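Maëlys Deschamps spent most of the spring with a pair of hand-held grippers strapped to her hands. She runs the comparison bench at Dalville, where two finger designs have been put through the same set of table tasks, and she agreed to talk about the method and the results so far. We spoke for an hour, mostly about foam.

The two designs are called Cester and Bogdan in the lab notes. Cester is a plain moulded finger. Bogdan takes a foam pad set into the inner face. Both fit the same handle, and the operator wears the handle by a strap.
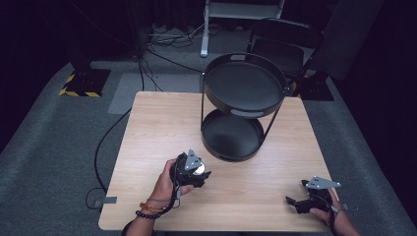

*Page last changed: May 13, 2024*

"The handle was the first thing we fixed, and we fixed it early," Deschamps said. "If you change the handle and the finger together you learn nothing about either. So the handle is the same, the strap is the same and the cable is the same. The finger changes."

Each design was scored over 200 trials per task, with both hands working. The tasks are dull by intention: lift a tray by its rim, turn it, set it down, pick up a small metal part and pass it from one hand to the other. A trial counts as failed if the part slips, if the operator has to regrip, or if the tracking on either hand is lost for longer than the limit.

Tracking losses took up more of the early work than she had planned. The first fault was in the cable, which pulled on the wrist when the left arm crossed the body. "You don't feel it as a pull. You feel it as being slightly tired. Then you look at the log and the left hand is always late." Longer slack and a second tie point dealt with most of it.

The camera on each gripper was the other concern. It looks down past the fingers, so the shape of the finger decides how much of the table is left to see. Deschamps tried three mounting angles before she settled on one that kept both fingertips in view with the jaws fully open.
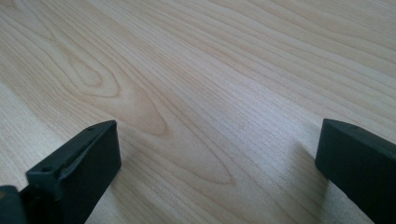
"We wanted the tips low in the view and the gap in the middle," she said. "Steeper than that and you see the contact very well, but you lose the approach. Shallower and you are filming the far side of the room."

Glare was a smaller problem, though it cost time. A pale table throws light back at the camera, and on some passes the exposure dropped until the fingers lost all detail. She locked the exposure by hand at the start of each session and lowered the room lights. Automatic exposure was tried again later and dropped again.

On the question of which finger is better, she is careful. Bogdan had fewer slips on thin rims and smooth metal. Cester was quicker on release and needed no upkeep. The foam holds dust, and the pad begins to lift at the border after long use. Her rule is to change it after 2000 closures, whether or not it looks worn.

"People ask me for one number," she said. "I can give them one, but it will be the number for my tasks. If you handle trays, take the foam. If you are dropping parts into a bin all day, I would not bother with it."

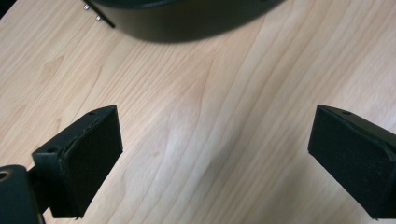
She had expected the pads to make small parts easier, and they did so only in one direction. A pin lying across the jaws was held well. A pin lying along them tended to sink into the foam and turn, and the operator then had to put it down and begin again. A firmer foam from Sosdale is on order and will go through the same tasks in July.

The full log holds 1017 trials at present, counting the repeats made after the cable change. The trials from before that change are kept in a separate file and left out of the scores. Deschamps would like a second operator to run the whole set, as her own hands have become used to both designs.

"I close too early now with the foam, because I know it will forgive me," she said. "Someone new would not do that. I would trust their results more than mine on that point."

The controller was not part of the comparison. Both designs ran with the same settings, and the jaw width was recorded at every step. She did check the width reading against a gauge at 5 openings before each session, and threw out one morning's work when the right hand had drifted. The fault was a loose screw at the finger mount. It has since been fitted with thread lock, and the check now takes in the mount on both hands.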